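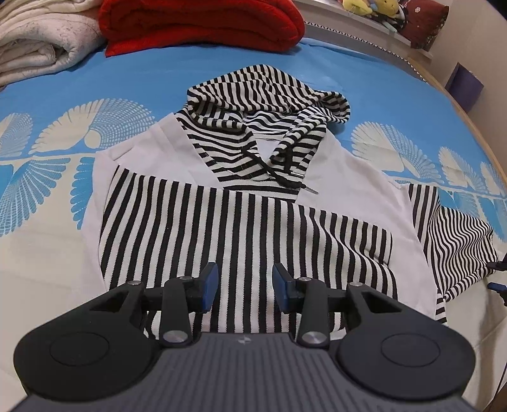
Section 4. Recording Garment Demonstrations with the Hand-Held Gripper

4.1 Purpose

This section sets out the procedure for recording folding demonstrations in the Laryea study. The study examines whether a folding policy trained only on hand-held gripper recordings made in furnished homes can be transferred to a fixed two-arm station without further teleoperated data. The method depends on consistent recordings. Operators are asked to follow the steps in the order given and to enter any departure from them in the session log.

Operators who have not completed the introductory session with Marek Kratochvíl should not record data for the main set. They may record to the practice folder, which is excluded from training.

4.2 Before You Begin

Confirm that you have the following:

- Both hand-held grippers, charged, with finger pads fitted
- The calibration card supplied with the Endix case
- The garment list for the session
- The session log, paper or electronic

Garments are grouped into plain, printed and striped. Striped garments are recorded in every home because they gave the least stable results in the pilot. When a hood or sleeve folds over, the stripes bend and bunch, and the keypoint estimator tended to place the sleeve seam too far toward the body. Do not replace a striped garment with a plain one to save time.

4.3 Preparing the Work Surface

1. Choose a bed or large table on which the garment can be laid out at full length. A bed is preferred for hooded tops.

2. Leave the existing sheet in place. Patterned bedding is acceptable and is wanted in the data. Do not cover it with a plain cloth.

3. Move folded blankets, quilts and cushions to the far side of the bed if they lie where the garment will go. They need not leave the room.

4. Smooth the sheet by hand. Small wrinkles may remain. A ridge that lifts the garment should be removed.

5. Turn on the room lights you intend to use and leave them unchanged for the whole session.

Note: Background objects may stay in view during recording. In the October pilot, recordings made against cleared backgrounds produced a policy that performed well at the station and poorly on any surface with a print. The protocol was revised at that point.

4.4 Laying Out the Garment

1. Place the garment face up with the hood or collar pointing away from you.

2. Spread the body toward you. The front panel should lie mostly flat.

3. Extend at least one sleeve to the side. The second sleeve may be left under the body or folded over it. Record which arrangement was used, with the letter L or R for the hidden sleeve.

4. Leave the hood as it falls. Do not press it flat or roll the rim by hand.

5. Let any drawstring lie where it comes to rest. If it has a metal tip, mark "tip" in the log.

Caution: A metal drawstring tip can be caught between the finger pads and may cut them. Do not close the gripper directly on a tip. If contact occurs, stop recording and inspect both pads before continuing.

4.5 Positioning the Gripper

1. Hold the gripper over the front panel with the fingers open and pointing toward the hood.

2. Check that the gap between the fingers is clear of cloth.

3. Confirm in the viewer that both fingertips and the neckline are visible. If the neckline is outside the view, raise the gripper until it appears.

4. Keep the second gripper to the side until the first grasp has been made. It may enter the edge of the view.

5. Hold both grippers still until the start tone sounds.

Note: Check that cables do not lie across the garment. A cable resting on the cloth changes how it lifts, and such recordings are discarded at review.

4.6 Recording

1. Start the recording from the Amton viewer and wait for the tone.

2. Grasp the extended sleeve near the cuff and fold it over the body. Release fully before withdrawing.

3. If a sleeve is hidden, draw it out first, then fold it in the same way.

4. Fold the hood down over the neckline.

5. Take hold of the lower hem with both grippers and bring it up to the shoulders.

6. Withdraw both grippers, hold still, and stop the recording.

Move at an even pace. Fast corrections appear in the data as abrupt changes in finger position and are difficult for the policy to reproduce. If a grasp is missed, repeat it calmly and continue. Recordings with one missed grasp are kept and tagged as recoveries. Recordings with two or more are rejected.

Caution: Keep your free fingers away from the linkage arms while the gripper is closing. The joints can pinch.

4.7 Review and Acceptance

Each recording is reviewed by a person who did not make it. The reviewer checks that the garment was laid out as described in 4.4, that the start and stop positions are still, and that the log entry matches the video.

Of the first 400 recordings submitted, 277 were accepted without change and 37 were accepted as recoveries. The remainder were rejected. The most frequent ground for rejection was movement before the start tone, followed by a missing entry for the hidden sleeve. Both faults can be avoided by the operator, and reviewers will return repeated cases to the person concerned.

4.8 Ending a Session

1. Repeat the calibration check with the card. If the result differs from the opening check, mark the whole session "hold" and report it.

2. Wipe the finger pads with a dry cloth.

3. Return the bedding and household items to their earlier places.

4. Transfer the files before leaving the site. Do not delete them from the viewer until the transfer has been confirmed.

Questions on the protocol should be sent to Vlasta Obradović. Requests for replacement pads go to the Konwood equipment desk with the gripper serial number.

Section revised 25 March 2019. Earlier printed copies should be withdrawn.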